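Kulsoom Rajput has repaired small furniture in her shed behind Espinoza Street for many years, and stools are what people bring her most. I visited her in November, when she had 3 of them waiting near the door.

"People think a stool is simple," she told me. "But it has to carry a grown person on very little wood. When one rung becomes loose, the others must do its work."

She learned the trade from Liesbeth Kramer, an upholsterer who did not like stools at all and gave her all of them. Her first rule is still to cover the table before any job. She buys brown paper by the roll and changes it when the glue spots become hard, as they can scratch the next seat. Then the stool goes down on its side, so she can reach the joints. 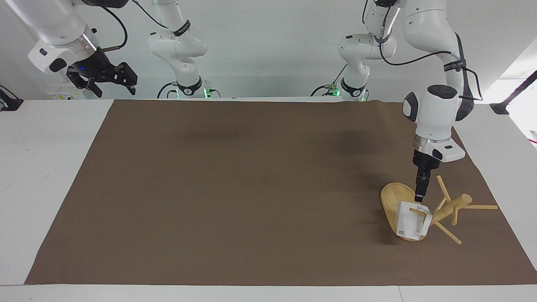
Which glue does she use for a loose rung? Ordinary white wood glue, after scraping the old glue out of the hole — new glue does not hold well on top of old.

She is less patient with screws. "Somebody puts a screw through the leg, and for one month it is good. Then the wood splits, and they come to me."

The colour of a repair does not trouble her much. "If the customer sees a small line, it is okay. It is a kitchen stool, they will sit on it."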